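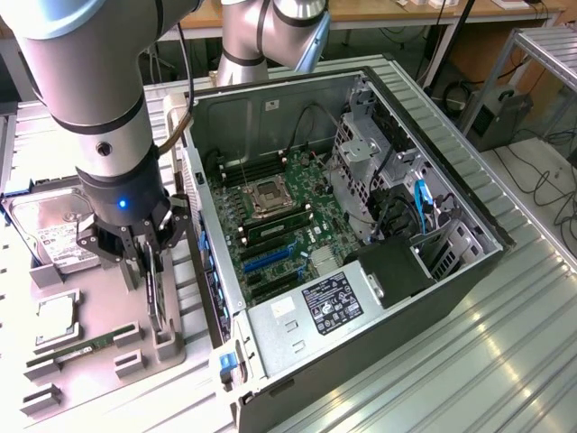
An open tower on the bench, with one memory module in its slot and the parts tray to the left.

Tower refurbishment: where we have got to

The spring batch of desktop towers is moving again after the delay over bench space. We have 80 machines left to go through from the Farnurholm offices, and the aim is to have them stripped, checked and rebuilt by the end of September. Most are plain office towers of the kind that spent their working lives under a desk. They are not fast by present standards, but they will run a browser, a word processor and a video call without much complaint once they have more memory and a new drive.

Several readers asked after the last newsletter what happens to a donated computer before it goes out again, so this item goes through the work on the bench in a bit more detail than usual.

Each tower is laid on its side and the side panel comes off. It stays lying down for the rest of the job. Before any part is touched, the serial number is written on the job sheet along with anything odd about the case, such as a missing foot or a cracked bezel. The old drive is removed at this stage and goes to Petersen for wiping. No drive goes back into a machine on our bench until its wipe record has been returned to us.

Next is dust. Office machines collect it in the heatsink fins, in the fan and in the ventilation holes of the drive cage. We use a soft brush first and then the air blower, holding the fan still with a finger while the air is on. If the processor has to come out, it is put straight into a lidded tray with the job number on it. The metal frame and lever on the socket should be closed again if the board is going to be left for any length of time. The contacts inside the socket are very fine and a dropped screw is enough to finish the board.

Memory is checked one module at a time. A single module goes into the slot given in the maker's manual, and the machine is put through the test program. If it passes, the next module is tried on its own in the same way. This takes longer than filling all the slots at once, but when we did it the quick way last year we spent two whole evenings finding out which module in a set of four was bad. Good modules are sorted by size and speed into the grey trays. Please do not mix them back together to save space.

Expansion cards are mostly taken out and not replaced. The usual exceptions are network cards, where the port on the board has failed, and graphics cards in machines meant for people who need a second screen. Many towers hold their cards with plastic clips and no screws. The clips turn brittle with age, so press them slowly, and keep any sound ones from scrapped cases. We are always short.

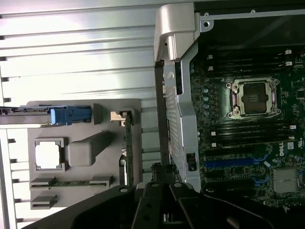
Inside the chassis, where a blue latch sits on the long metal rail.

A word about latches. Coloured plastic inside a case generally marks something that is meant to be moved by hand. Blue is common, green turns up too, and on some makes the colour changes from one year's model to the next. If a part with a coloured tab will not shift, look for a second catch before pulling harder. We have had 2 drive cages bent this year by people levering at them with a screwdriver, and neither could be put straight.

Cables are the other regular nuisance. SATA leads should be pushed in square until they are fully seated, and they should not be folded tightly to get them out of the way. Anything that runs near the processor fan needs to be tucked clear before the panel goes back on. Power supplies are tested from the outside only. We do not open them, and one that fails goes in the marked crate for Narnach to collect.

When a tower is finished it runs for four hours on the long shelf with the panel off, then for a further hour with the panel on. The temperature readings go on the job sheet. After that it is wiped down, labelled and moved to the store room, with a mains lead taped to the top of the case.

The project has now sent out some 1000 machines since it began, and the full list, with scrapped units included, stands at 1095. The Tonidov community centre has asked for the next group, to replace the desktops in its study room, and those towers will go out first.

What we need

Memory modules for desktop machines, any size from 4GB upwards. Laptop memory is a different shape and we have plenty.

Small drives in working order. They can come to us unwiped, as Petersen will deal with them.

Flat-screen monitors with their stands and leads. We cannot take screens without a stand at present.

Case screws, in any quantity. A jam jar of mixed ones is fine.

Items can be left at the side door between 10am and 4pm. Please put your name and a contact number inside the box if you would like a receipt.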